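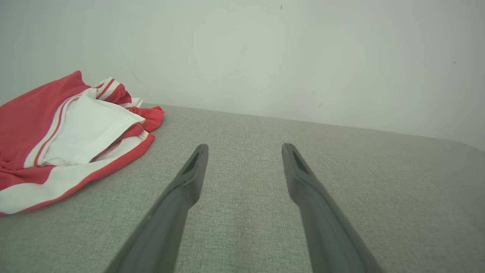 Cuaderno del banco de doblado, febrero. Entrada de las 16:40, escrita con la mano buena.

Para quien no estuviera: la pinza derecha me ha pillado el dedo índice. Sin sangre, con uña morada y con bastante vocabulario. Nighat trajo hielo del bar de abajo y ya lo he apuntado en el registro de incidentes, así que no hace falta que nadie más me lo recuerde.

Lo que pasó, en orden. Estábamos con las prendas rojas. El brazo derecho se quedó parado a media aproximación, sin alarma, luz verde, aspecto de estar pensando en sus cosas. Pulsé pausa en la consola. La consola dijo «en pausa». Metí la mano para estirar la tela y entonces la pinza recibió la orden de cierre que tenía pendiente y la ejecutó con gran profesionalidad.

La pausa de la consola detiene la trayectoria del brazo. La cola de la pinza va por otro lado y no se entera. Lo sabía Woo-jin, lo sabía el manual (página 3 del anexo, en letra pequeña) y ahora lo sabe mi dedo.

En el log: la orden de cierre sale, no llega el acuse, reintento cada 100 ms. El enlace vuelve a los 330 ms y la orden se ejecuta aunque ya estábamos en pausa. El tiempo de caducidad de la orden estaba puesto en 600. Pregunté quién había elegido 600 y de repente todo el mundo tenía un correo urgente.

Gyu-bin sospecha del conector de la derecha. Puede ser. Lo movió con el dedo y el enlace se cayó dos veces de cuatro, lo cual no es una prueba pero se le parece. Queda pendiente cambiar el cable. El repuesto de Seo está pedido – llegará cuando llegue.
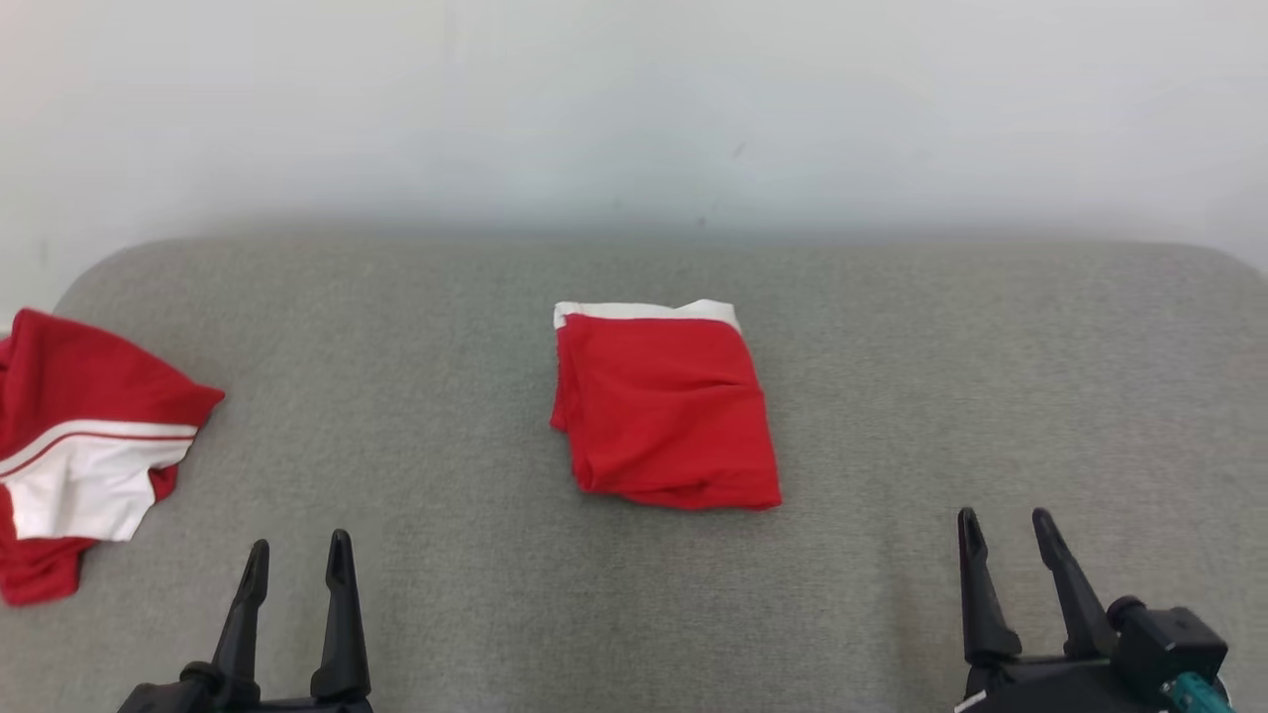
Prendas rojas sobre el acolchado gris: una doblada en el centro, otra arrugada a la izquierda.

Cambios hechos hoy:
– Caducidad de la orden de pinza bajada de 600 a 100 ms.
– La pausa vacía también la cola de las dos pinzas. Probado con un rotulador, que ha quedado peor que yo.
– Para meter la mano, seta de emergencia. La pausa de consola no cuenta, por muy amable que sea el mensaje.

Sin hacer: repetir la prueba tirando del conector a propósito, con los dos brazos. Kirsty quiere además que la consola deje de decir «en pausa» mientras quede algo en cola. De acuerdo, pero eso es código de Plestcombe y hay que pedírselo por escrito.

El rotulador era de Nam-gil. Le debo uno.

Compartido 3 veces · 2 comentarios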